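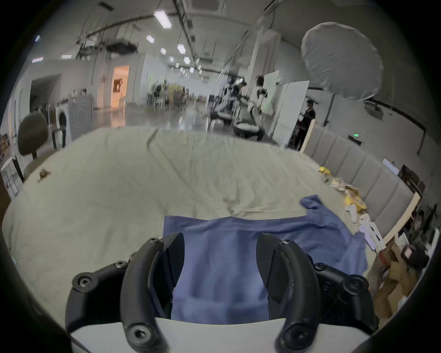
Linen sheets: worth the money or am I being had?

saltbushsal
Our cotton fitted sheet finally went at the corner (ripped right along the elastic) so I'm shopping. Everyone I know raves about linen, but the queen set I like from Losari is $292 and I nearly choked on my tea. We're in Buckley, so hot sticky summers and then a bedroom like an esky by July. Does linen really sleep cooler or is it just the colour range people fall for?

mopoke19
Had ours for six years, still going strong. Scratchy for the first month, then lovely. I'd never go back.

grumpy_doona
I'll be the one to disagree. Bought a linen set, hated it. It leaves creases on your face, it sheds fluff through the whole wash and the fitted sheet bags out by the second night. Decent cotton percale does the same job in summer for half the price. And please ignore thread count, I've slept on an 800 that felt like a raincoat.

saltbushsal
Ha, the raincoat thing is exactly what I've got in the cupboard! Was a wedding present, too good to throw out, too horrible to use.

tealtowel
The baggy thing is usually depth. Measure your mattress WITH the topper on before you order anything. Ours was a whisker too deep for the standard size and it pinged off every single night until I worked it out.

Also, whatever you buy, don't dump the clean washing on the bed and leave it till bedtime. I'm terrible for it and then wonder why the sheet looks slept in before anyone's been near it.

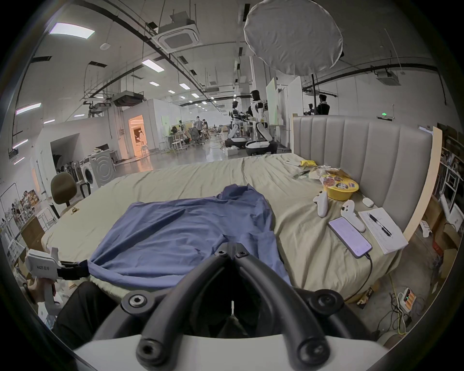
Pale sheet, blue thing on top.

mopoke19
Love that colour, sort of beige, sort of green. Mine are white and show everything, including the dog.

grumpy_doona
Beige shows the dog too, depends on the dog.

Sal, if you're set on linen, buy one fitted sheet and two pillowcases first and see how you go. No need to fork out for the full set. Okico sell them separately, or did last winter.

kero_and_matches
Disagree with grumpy on percale being the same. It's crisp, sure, but I wake up clammy in it when it's humid, and linen dries on the line in no time. Skip the dryer and skip the softener. I got mine in the Lundero clearance and the only dud was a pillowcase with a wonky seam, which they swapped.

grumpy_doona
Clammy is a ceiling fan problem, mate.

saltbushsal
No fan, it's a rental! OK — going with one fitted sheet and pillowcases, and I'll go and measure the mattress tonight. Does anyone know if the Losari ones come up short after a warm wash?

tealtowel
Mine shrank a bit the first time and then stopped. Wash it cold to start with.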